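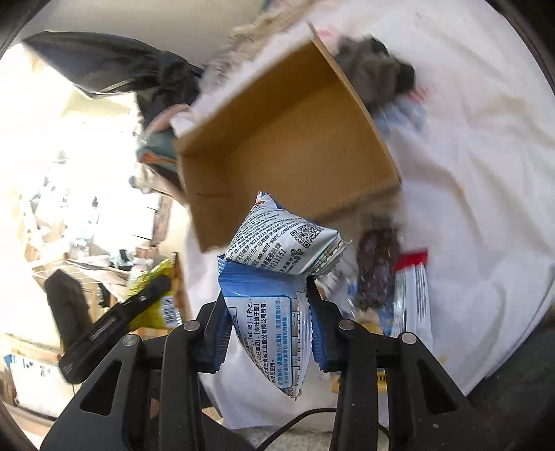
Snack bag and open carton, hand-held gripper.

Re: [fieldmethods] Hair snares vs. camera traps for small carnivores, detection rates

On the Molau transect, the list member who runs the upper stations wrote:

> We have been running paired stations since spring, one hair snare and one
> camera at each. The cameras are picking up marten at nearly every station
> and the snares are giving us almost nothing. Before I write the snares off,
> does anyone have numbers from a longer series? I am also unsure whether to
> count a snare with hair but no usable DNA as a detection. Our lab sends
> those back as "no amplification" and I have been scoring them as zeros.

Short answer to the second question: do not score them as zeros. A sample that fails to amplify is missing data. If you enter it as a non-detection you push the detection probability down, and the occupancy estimate goes up to compensate. Code it as NA for that visit and let the model handle it. Most occupancy packages accept missing visits without complaint.

You can still use the hair itself. Guard hairs that are long enough can be put to family by cuticle scale pattern under an ordinary microscope. We keep that as a separate column and do not mix it with the genetic calls.

On the first question, we have a longer series from the Tolau drainage. Setup was 13 paired stations, checked every 2 weeks, snares made from gun-cleaning brushes mounted inside a wooden cubby. Over the whole series we collected 2,337 hair samples. A large share were squirrel, which we could mostly sort out by eye, and we stopped sending those to the lab after the first season. If your budget is tight, that one change will pay for a lot of extractions.

Our snares also did badly at first. Three things mattered:

Check interval. DNA in shed hair breaks down with moisture and UV. When we let the interval slip to a month, the amplification rate fell sharply, and it came back when we returned to the original schedule. You did not say what your interval is. If it is longer than ours I would look there before anything else.

Entrance size. Our first cubbies had an opening wide enough that a marten could reach the bait without touching the brushes. We had camera footage of one doing exactly this. We narrowed the opening and moved the bait to the back wall.

Storage. Dry paper envelopes with silica, one sample per envelope, no plastic. Samples held in sealed plastic bags on the Walczak side of the drainage grew mold and were lost.

I would be careful about comparing raw counts between the two methods. A camera fires on an animal passing at a distance. A snare needs contact, so the two are sampling different areas even at the same post. A multi-method occupancy model with a local availability term deals with this reasonably well, provided both devices were running for the same nights. Log the dead-battery nights. We did not in the first season and had to reconstruct them from file timestamps, which took longer than the fieldwork.

What cameras will not give you is individual identity, at least for marten. Throat patches can be used if the animal stands up in front of the lens, and ours usually did not. If the end product is a map of where the species occurs, run the cameras and drop the snares. If anyone is going to ask for density later, keep the snares — it is very hard to add them after the fact.

One more point about the lure. We used the same commercial lure at all stations until the supplier changed the formula partway through August. We had no way to separate that from the seasonal effect. Buy enough for the full season from one batch and write the batch number on the data sheet.

I can send the cubby drawings and the scale-pattern key we use. The drawings are in inches. The raw station file is over 1,000 rows and has some known date errors in the Stalard stations, so I would rather clean it before passing it around.

Could you post your check interval and the inside dimensions of the entrance? Also whether the hair you did collect was on the lower brushes or the upper ones. If it is nearly all on the lower brushes you may be sampling voles.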